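4. 調査2:ギフト包装サービスの有料化と再来店

4.1 目的

調査1では、包装を無料で提供する店舗のほうが一回あたりの購入点数が多いことを示した。ただし、この差が包装の価格によるものか、店舗の立地や客層によるものかは区別できていない。そこで調査2では、同一チェーン内で包装の料金だけを変え、購入点数と再来店への影響を調べた。

4.2 方法

対象は、文具と生活雑貨を扱う小売チェーンRananeoの16店舗である。いずれも駅から徒歩圏にある路面店で、売場面積と品揃えはほぼ共通している。店舗を無作為に二群に分け、一方では従来どおり包装を無料とし、他方では紙箱とリボンの組み合わせを有料とした。簡易な紙袋は両群とも無料のままとした。

観察期間は12月の開店日すべてとした。贈答需要が集中する時期であり、平常月への一般化には注意を要する。この点は6節で改めて述べる。購買記録はチェーンの会員アプリLimitzから取得し、包装の有無、購入点数、購入金額、および翌月末までの再来店の有無を変数とした。会員番号は取得時に置き換え、氏名や連絡先は分析に用いていない。

購買記録に加え、会計後の来店者に質問紙への回答を依頼した。項目は、包装への満足、料金の妥当性、贈る相手との関係、店舗を選んだ理由の計9問である。質問紙の作成にあたっては、Dierckxの尺度を日本語に訳し、Lagmanによる逆翻訳を経て表現を調整した。元の尺度にあった「包装の豪華さ」は、予備調査で回答者により解釈が分かれたため、「包装の丁寧さ」に改めた。

4.3 結果

分析対象となった購買記録は1218件、質問紙の有効回答は700件であった。包装を希望した割合は、無料群に比べて有料群で低かった。一方、包装を希望した来店者に限ると、購入金額は有料群のほうが高く、購入点数には群間で差が認められなかった。

再来店については、包装の料金による主効果はみられなかった。ただし、贈る相手との関係を加えたモデルでは交互作用が認められた。家族への贈り物を購入した来店者では、料金の有無と再来店に関連がなかった。職場の相手への贈り物では、有料群の再来店率が低かった。

料金の妥当性の評価は、待ち時間の自己申告と負の相関を示した。混雑する夕方の時間帯に回答した来店者は、同じ料金でも「高い」と評価する傾向があった。店舗ごとの人員配置は統制していないため、この相関から待ち時間の効果を直接推定することはできない。

自由記述では、有料化そのものへの不満よりも、料金の掲示が会計場所にしかないことへの指摘が目立った。選んだ商品を持って列に並び、そこで初めて料金を知ったという記述が複数の店舗で得られた。掲示の位置は本調査の操作に含まれておらず、各店舗の判断に任せていた。

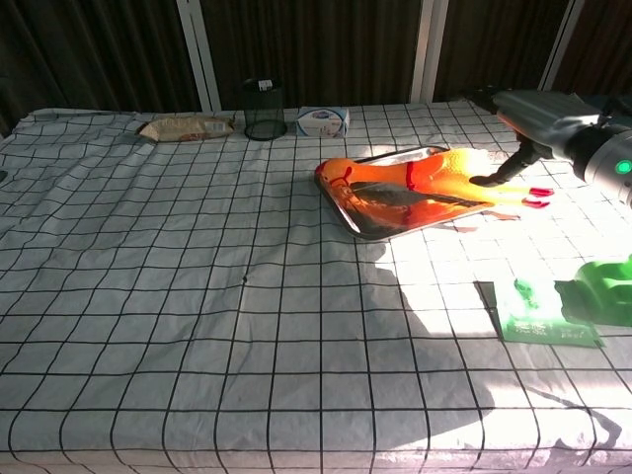
図3 格子柄の白い布を掛けたテーブルと、奥の縁に置かれた包装済みの菓子、黒いメッシュのペン立て、ティッシュ箱

4.4 考察

以上の結果は、有料化が贈答客を一律に遠ざけるという見方を支持しない。Liyanageは、儀礼的な贈り物では包装が価格の一部として受け取られると論じている。職場の相手への贈り物でのみ再来店率が低かったことは、この議論と整合する。包装が省けない場面では、別建ての料金が値上げとして知覚された可能性がある。

他方、PathiranaとBravoが百貨店Dewanで行った調査では、有料化の後に再来店率の低下が相手との関係によらず報告されている。本調査との違いとして、価格帯と包装の選択肢の数が考えられる。Dewanでは簡易包装も同時に有料とされており、来店者に無料の選択肢が残されていなかった。本調査では紙袋が無料であったことが、家族向けの購入者の離反を抑えたとも解釈できる。

なお、無料群の二店舗では、期間の途中に近隣の競合店Riltportが包装の無料提供を始めた。この二店舗を除いて再分析しても、交互作用の方向は変わらなかった。次節では、料金の掲示位置を操作した調査3について報告する。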